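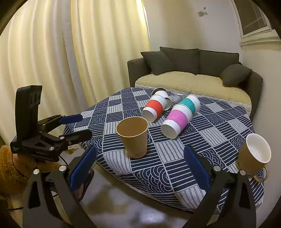 Keir MacBrayne has been asked the same question at every public meeting since the Domcombe health center cut its hours, and he gives the same answer each time: the council is working with its partners on a lasting solution. I went to see him on 6 May 2026 to ask what that means.

MacBrayne is in his second term as council leader. He had a folder with him and opened it twice, both times to find a letter that supported a point I hadn't disputed.

"The hours were reduced on a temporary basis," he said. "I have that in writing from the operator, and I expect it to be honored."

The operator is Nillerik, which took over the running of the center under a contract the council approved in a closed session. Evening appointments went first, then the weekend clinic. The temporary period has been extended twice. I asked him how many extensions it would take before the word stopped applying.

"I'm not going to get into a game about words," he said. "There is a staffing problem in this whole region. If you know of a doctor who wants to move here, give me the number."

It's a fair line, and he has used it before. The staffing problem was well known when the contract was signed, and the residents' petition says so on its first page. The petition has 3,000 signatures. MacBrayne said he respected every one of them, then said that some people had signed without knowing the details.

Which details? "The financial details."

Would he publish those? "When the legal advice allows it."

He couldn't tell me when the legal advice was last looked at.

What he did want to talk about was the transport plan. The council will pay for a minibus to take patients to the hospital in Kabbaj, with 20 seats and two trips a day. He called it "a serious commitment to the people who need it most." I pointed out that the last return trip leaves before the hospital's afternoon clinics finish, at least on the timetable the council has put out.

"That timetable is a draft," he said. "People asked us for a draft, we gave them a draft, and now we're being beaten over the head with it."

So the times will change? "They'll be reviewed."

The opposition group wants the contract ended and the center run by a public body again. MacBrayne says the exit fee would be ruinous. He won't give the figure, and the opposition can't give one either, which hasn't stopped either side from arguing over it all spring. When I said it was hard for voters to judge a cost they weren't allowed to see, he nodded for a while.

"I understand that. I do. But you sign a contract, you're bound by it. I didn't write the confidentiality clause."

He voted for it, though. "I voted for the contract as a whole," he said.

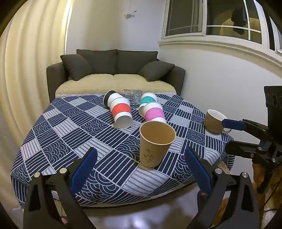 The Fimik report

Then there is the review. The council hired the consulting firm Fimik to study patient satisfaction at the center, and the summary says 92 percent of those who answered were satisfied with their care. MacBrayne has quoted the number in two newsletters and he quoted it to me.

The survey was handed out at the front desk, to people who had managed to get an appointment. The 500 who filled it in were, by definition, the ones who got through the door.

"You can pick holes in any survey," he said. "The staff there do a wonderful job, and that number belongs to them."

I said I wasn't questioning the staff. He said it sounded as if I was. We went back and forth on this longer than it deserved.

Would he ask Fimik to survey the people who couldn't get in? "I'd be open to looking at that." Had anyone suggested it before? He thought so - he would have to check.

He did make one promise. The full report, and not only the summary, will go to the council before the end of May, and members of the public will be able to read it. I asked whether it would be edited first.

"There may be some redactions," he said. "Commercial ones."

Sign up for our newsletter and get local news in your inbox every morning. You can unsubscribe at any time.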